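Niltoris Hand-Held Gripper, Model 3

Home > Data collection > Hand tools > Niltoris

In stock. Ships from our Frerichs warehouse. Ask for a quote on orders over ten.

Overview

Hand-held two-finger gripper for recording manipulation demos without a robot in the room. Squeeze the trigger, fingers close, wrist camera records, joint encoder logs the opening. Train your policy on that, then bolt the matching Rernodine end effector to your arm and run it. Same fingers, same camera mount, same view at the wrist.

That last bit is the whole method. If what the camera sees in your hand matches what it sees on the arm, the policy doesn't have to cope with a new picture on the day you deploy. We wrote it up in May and the short version is further down this page.

What's in the box

Gripper body with trigger handle
Finger pair, fitted
Spare finger pair
Pad strip, one roll
Camera bracket (camera sold seperately)
Encoder cable, 2 m
Calibration card
Hex keys
Printed quick start. The full manual is a download, see Files

Specs

Mass, no camera: 430 g
Fingers: two, parallel motion, angled tips
Finger fixing: two screws each
Pads: replaceable, stick-on
Opening logged by: magnetic encoder in the body
Power: 5 V over the encoder cable, no battery
Handedness: either
Camera mount: quarter-inch thread, plus slots for the Skirneo board camera
Software: Skirneo Record, free, Linux only for now. Mac version being worked on, no date

Who buys it

University labs mostly. A few small automation shops who want to try learned picking before they tie up an arm for weeks. If you already have a teleop rig you're happy with, keep it. This is for people who need lots of demos from lots of different tables and can't move an arm to each one.

The method, short version

We wanted to know how much the state of the fingers matters. Everybody changes pads at some point. New pads look different and grip different, so do the demos recorded on old pads still count for anything? Customers kept asking and we kept guessing.

So we ran it. 3,000 demos, one task family: pick a small item off a plain sheet, put it in a tray, let go. Same gripper model throughout. Demos were tagged by pad age when they were recorded, then split into three training sets of equal size. Fresh pads only, worn pads only, mixed. One policy per set, same network, same training settings, same everything else. Then each policy went onto the arm and was tested with fresh pads and again with worn ones.

218 test trials per policy, split evenly between the two pad conditions. Start positions were drawn ahead of time and reused for all three so none of them got an easier table.

What we found, in plain words. The fresh-only policy did well on fresh pads and fell off badly on worn ones. It closed too early and too softly, and thin items slid out. Worn-only was slower but steadier, with a habit of squeezing harder than needed. Mixed was best overall and only a little behind fresh-only on fresh pads. If you take one thing from this page take that: don't bin your old-pad demos. Don't record only on old pads either.

Second result, smaller. We trained again with the finger area masked out of the camera view. All three got worse. Policies are using the look of the fingers to judge depth and closing distance, more than we'd assumed. Masking isn't the fix for pad wear. Variety is.

Third one is a negative result. Tried colour jitter on the fingers in training as a cheap stand-in for real wear. Helped a bit with lighting changes. Did nothing much for worn pads. Rough edges and lifted strips change the outline, and jitter leaves outlines alone.

Scratched and scuffed fingers are fine to record with. Worn pads, split pads, fine too, so long as the strip isn't swinging loose into the object. Pad edges curl first, usually along the top.
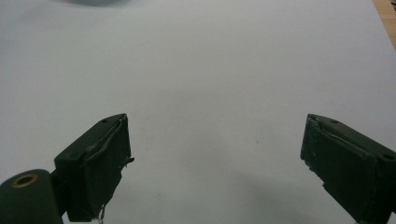 Do I need to recalibrate after changing pads?

Run the zero step only: close the fingers fully, press Zero in Skirneo Record, open them, done. Full calibration with the card is for when you change the fingers themselves or move the camera.

Recording tips

Plain matte surface to start. Shiny tables put a second gripper in the reflection and early policies get muddled by it.

Vary the start. Come in from the left, from the right, high, low. Most weak datasets we get sent have a good number of demos and one approach angle.

Pause with the fingers open before each grasp. Half a second is plenty. Gives the policy a clean "about to close" moment.

Keep the empty closes in. You missed, you went back, you got it. That's recovery data and it's hard to get any other way. Tag it as a retry, don't delete.

Record the release. People let go of the trigger and stop the recording in the same motion. Then they wonder why the arm won't put things down.

Watch your own shadow. Some shadow is fine and probably good. The same shadow in every demo isn't.

Log the pad age. There's a field for it in Skirneo Record, bottom of the session screen. Takes two seconds, and you'll want it later. We ignored it ourselves on the first lot of demos and had to throw that lot out of the study.

Changing pads

1. Cable out.
2. Peel the old strip from the tip end. Slow. Warm it with a hair dryer if it's stubborn.
3. Wipe the face with isopropyl. Let it dry.
4. Cut new strip slightly long, press on, trim flush with a blade.
5. Leave overnight if you can. An hour if you can't.
6. Zero.

Fit both sides at once. One new pad facing one old pad pulls objects sideways on closing, and that ends up in the data.

Changing fingers

Two screws, 3 mm hex. Snug, don't crank them. The holes are into plastic and will strip. Fingers are marked L and R on the back. Full calibration afterwards, with the card.

Files

Quick start (PDF)
Full manual (PDF)
Finger model (STEP), print your own if you like, we don't mind
Study write-up with full results tables (PDF)
Training configs for the three pad sets
Sample demos, small download, good for checking your loader works
Skirneo Record installer

The full demo set is too big for the web store. Email and we'll send a link. Free for research, talk to us for commercial use.

Limits, so you know before you buy

Tested on light items. Past the weight of a full mug the fingers flex and the logged opening drifts from the real one.

No force sensing. The encoder gives you opening, nothing else. Policies trained on it learn force second hand, from how objects and pads behave. Good enough for blocks, boxes, cups. Not good enough for ripe fruit in our hands, though one customer reckons they've managed it.

Our study used one gripper design and one kind of task. We'd expect mixed pads to help on other tasks too but we haven't tested it and won't claim it. Fabric folding is next.

Wrist tracking isn't included. Skirneo Record works out the pose from the camera video, and a blank surface with nothing around it gives it very little to hold on to. Leave something textured in view near the border of your work area.

Spares and extras

Pad strip, single roll
Pad strip, lab pack
Finger pair, standard
Finger pair, narrow tip (not matched to the study data)
Camera bracket, Skirneo
Encoder cable, 2 m
Encoder cable, 5 m
Rernodine end effector, arm side. Check flange pattern before ordering, returns on these are a pain for everyone

Shipping and warranty

Orders in before 2 pm go out same day. One year on the body and encoder. Pads and fingers are wear parts and aren't covered, but if a pair turns up damaged tell us within a week and we'll replace it. Wear from normal use isn't damage, please don't send us photos of curled pads.

Repairs: email first, we'll give you a return number. Parcels without one sit on the shelf untill somebody works out whose they are.

Related

Rernodine End Effector
Skirneo Board Camera
Calibration card, A4, pack of five
Matte work sheet, white or grey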